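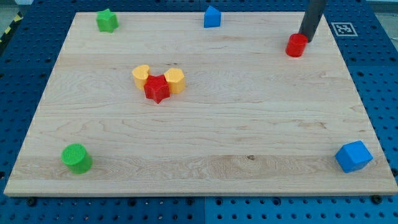

*A light-colored wooden board with visible grain.*

# Kemeys Board Care Log

Notes and a table on how wooden kitchen boards hold up under different oils and waxes. I started keeping it in November, when a friend asked which finish to buy and I had only opinions to offer. It now has 301 rows.

Maintained by Dagný Bjarnason. Last updated Apr 12, 2026.

## Files

- `boards.csv`: one row per board, with wood type, thickness and where it was bought
- `care.csv`: one row per treatment
- `notes/`: longer remarks, unsorted

The two tables join on `board_id`. Boards that were later sanded back keep their old ID and get an `s` at the end.

## Columns in care.csv

| Column | Meaning |
|---|---|
| `board_id` | matches `boards.csv` |
| `finish` | see names below |
| `coats` | whole number |
| `grit` | last sandpaper used, blank if not sanded |
| `beads` | `y` if water still beads the next morning |
| `smell` | free text |

`grit` is 400 in most of the later rows. Earlier on I stopped at whatever was in the drawer.

## Finishes

- `relberg`: Relberg board oil, thin, goes on with a rag
- `zovamier`: Zovamier wax, needs warming before use
- `pultico`: Pultico oil and wax blend
- `plain`: mineral oil from the drugstore

Zovamier was reformulated partway through. Rows with the new tin are marked `zovamier2`.

## Known problems

Wood type is what the seller said. I have changed a few entries from "maple" to "unknown pale" where the grain looked wrong to me.

The `smell` column was filled in by different people and should not be compared across boards.

Dates are missing from the first batch. Please don't guess them from row order, as I sorted that file by board before saving it.

## Use

Free to copy and change. Corrections are welcome as a plain text note with the `board_id` on the first line.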